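# Refrigerator door

The **refrigerator door** is the hinged front panel of a household refrigerator. It keeps cold air in, holds the condiments, and in most homes doubles as a bulletin board. It is the part of the appliance people touch most and clean least. Engineers treat it as a moving wall with a gasket. Households treat it as furniture, filing cabinet and, around midnight, a kind of television.

This article covers the door of the ordinary upright kitchen refrigerator. For chest freezers, which have lids and a different set of grievances, see *Chest freezer*.

## Construction

A typical door has an outer skin of painted or stainless steel, an inner liner of molded plastic, and a layer of foam between them. The foam is injected as a liquid and expands to fill the cavity, so the door cannot be taken apart and put back together by an optimistic owner. Plenty have tried.

The liner is shaped with ribs and sockets that hold the door shelves, usually called *bins*. These are made to lift out for washing. They lift out easily at the factory, less easily after the first year, and after a jar of honey has leaked into the socket they are best considered part of the building.

Hinges sit at the top and bottom on one side. Many doors are reversible, meaning the hinges can be moved to the opposite side with a screwdriver, a helper and a free afternoon. The manual generally describes this in several small drawings of a person with no face. A reversed door leaves behind a set of unused screw holes, for which the maker supplies plastic plugs, for which the owner will look later.

## The gasket

The gasket is the flexible strip running around the inner edge of the door. It is soft vinyl or rubber with a magnetic strip inside, and the magnet pulls it flat against the steel of the cabinet.

Older refrigerators used a mechanical latch, which held the door shut very firmly and could not be opened from inside. After a number of children were trapped in discarded units, the United States passed a law in the 1950s requiring that household refrigerators open from within. Magnetic closure became the usual answer. It is one of the few safety measures in the kitchen that also made the appliance nicer to use.

A gasket fails slowly. It stiffens, gathers crumbs in its folds, and pulls away at a corner, most often the lower one on the handle side. The usual home test is to close the door on a slip of paper and tug. If the paper slides out with no resistance, the seal is weak at that spot. The test should be repeated all the way around, and almost never is.

Warm water and dish soap will revive a gasket that is merely dirty. One that has taken a bend can sometimes be softened with a hair dryer on a low setting and pressed back into shape. A torn one has to be replaced, and the replacement arrives folded into a small box in a shape it will remember for days.

## Opening and closing

The force needed to open a refrigerator door is mostly the force needed to break the magnetic seal. Once the gasket lets go at one point, the rest follows with little effort. A pull at the handle side works best, as far from the hinges as possible. Pulling near the hinges is hard work and mostly informs the owner where the hinges are.

A door that has just been closed may refuse to open again for several seconds. Warm room air has gotten in, cooled and shrunk, and the pressure inside has dropped a little below that of the room. Waiting is the only real remedy. Pulling harder is the popular one.

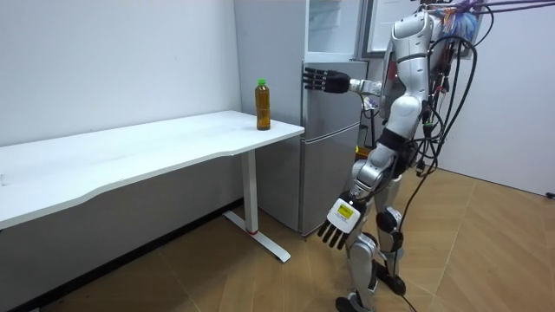

Handles come as bars, as recessed grips cut into the edge of the door, or as a channel along the top or bottom that is invisible to guests. Bars are easy to find and easy to catch a pocket on. Recessed grips keep the front flat and are favored in narrow kitchens, at some cost in fingernails. Where on the door a hand lands depends a good deal on the height of the shoulder behind it: the humanoid robot standing at the silver-gray refrigerator has its right arm straight out at shoulder height, and the fingertips meet the upper part of the appliance. Children reach for the lower half, and adults carrying groceries use an elbow, a hip or a foot, leaving marks that can be dated like tree rings. Makers tend to place the grip for a standing adult with a free hand, a person seldom seen on shopping day.

Most cabinets are meant to tilt back very slightly, by means of adjustable front feet, so that a door left partly open drifts shut. On an old kitchen floor the tilt may go the other way. The door then drifts open, and the household develops the habit of giving it a second push on the way past. People raised with such a refrigerator go on pushing perfectly good ones for the rest of their lives.

## Storage in the door

The door is the warmest part of the refrigerator. It faces the room every time it opens, and the bins get the least of the cold air moving around inside. Food advice has therefore been consistent for decades:

- Milk and eggs keep better on an inner shelf.
- Mustard, ketchup, pickles, jam and hot sauce do well in the door.
- Soft drinks may go wherever they fit.

Refrigerator makers have been equally consistent in molding an egg tray into the door and sizing the lowest bin for a gallon of milk.

The upper bins are shallow and fill with small jars. It is normal for two open jars of the same mustard to be stored side by side, facing forward, with neither visible to the person writing the shopping list. The small covered compartment near the top was designed for butter. In practice it holds soy sauce packets, a battery, and film that somebody once meant to develop.

Weight matters more than most owners suppose. A fully loaded door hangs from its hinges like a gate, and over the years it may sag enough to scrape the cabinet or leave a gap at the top. Moving the heavy bottles to the bin nearest the floor does little for the hinges, but it does limit the distance they fall.

## The outer surface

Painted steel holds magnets. So do some grades of stainless steel and not others, a fact usually learned in the new kitchen with a handful of magnets and a school calendar.

The best-known attempt at a serious count is *Door Matter*, a small survey by the domestic historian Yae Amano, who visited homes in the towns of Grustow and Grolton and recorded everything fastened to the fronts of their refrigerators. She logged 2,653 items. The largest group was takeout menus, a good share of them from restaurants that had closed. Amano divided the rest into the *current*, the *expired* and the *load-bearing*, the last being any magnet holding up so much paper that removing it would bring down the whole arrangement. Critics objected that the third category was a joke. Amano kept it in the second edition and added a diagram.

Stainless doors show fingerprints, and coatings sold as fingerprint-resistant show them a little later. Wiping with the grain of the metal hides streaks better than wiping across it. The top edge of the door collects a gray felt of dust and cooking grease, known chiefly to tall visitors.

## Alarms and lights

An interior lamp is worked by a switch or sensor near the door. Whether the lamp goes off when the door closes is the oldest experiment in the home and can be settled by pressing the switch with a finger, where there is one to press.

Many current models sound a chime if the door is left open for a minute or more. The Triltalel line used a rising tone of five notes, which owners complained was too pleasant to be useful. The competing Sekiguchi chime was a flat double beep. It drew no such complaints, and several of another kind.

## See also

- Butter compartment
- Condiment
- Door closer
- Magnet, decorative
- Midnight snack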